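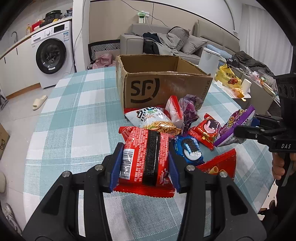
*Red snack packet, plaid tablecloth.*

# Singers wanted for the Pekdale Valley Chorus, all voices, no audition

We're putting together a big community choir for the spring concert at Kidermont and we'd love you to be in it! Rehearsals start in October, on Saturday mornings, and run right through the winter with a break over the holidays. You don't need to read music. You don't need to have sung since school. If you hum in the car, come along.

The chorus has been going in one form or another since the old mill choirs of Nullcombe and Pekdale merged, and we still sing a couple of their pieces every year (the Nullcombe carol has a tenor line that people either adore or grumble about for months). Last spring we filled the hall, all 276 seats, and had people standing at the back by the doors. This time we've booked the Bognár Auditorium for the concert itself. It holds 774, it has a proper stage with risers, and the sound in there is gorgeous. So we need more voices, and lots of them!

## What we're singing

The first half is folk songs and rounds, most in two or three parts, with one long medley that takes in river songs from up and down the valley. The second half is a new piece written for us, in four parts, with piano and a small brass group. It's about 25 minutes of music if we keep the tempo up, and the last movement is a real shout. You'll have it stuck in your head by Thanksgiving.

Everything is in English except for one short Hungarian lullaby. We teach the words by ear, a line at a time, and nobody is expected to get it the first week.

## Who we're looking for

- Sopranos and altos, especially anyone comfortable singing low
- Tenors, please, please, tenors
- Basses and baritones
- Teens from 14 up, with a parent's or guardian's signature
- A page-turner for the pianist, who needs to read music but doesn't need to sing

Complete beginners are very welcome. We sit newer singers next to people who've done a season or two, and we record every part separately so you can practice at home. If you're not sure which part you are, we'll work it out with you at the first rehearsal. It takes a couple of minutes and you don't have to sing on your own in front of everyone.

## Rehearsals

We meet in the Kidermont hall from 9:30 to noon. The first half hour is warm-ups, which get pretty silly, then we split into sections and come back together after the break. Tea and coffee are laid on, and people bring snacks to share, so please label anything with nuts in it.

Try to make at least three rehearsals out of four. We know kids get sick and shifts get moved, so just drop us a note if you'll be away. From February on, attendance matters more, and the final two rehearsals are in the Bognár with the brass players, so those are ones to protect.

There's step-free access from the parking lot side and the front row of chairs is kept for anyone who'd like to sit throughout. Large-print words are available for every song. Ask at the sign-in table.

## Cost

It's $3 a session, paid at the door, and that covers your music folder and the drinks. If that's a stretch, tell us and we'll waive it. Under-18s sing free.

## How to join

Put your name on the sheet at the Pekdale library desk or the Nullcombe post office, with a phone number or email and your best guess at a voice part ("no idea" is fine, plenty of people write that). We have folders for 400 singers, and sign-up stays open until they're gone. You can also turn up at the first rehearsal and fill in the form there. Come ten minutes early if you do, and bring a pencil and a bottle of water.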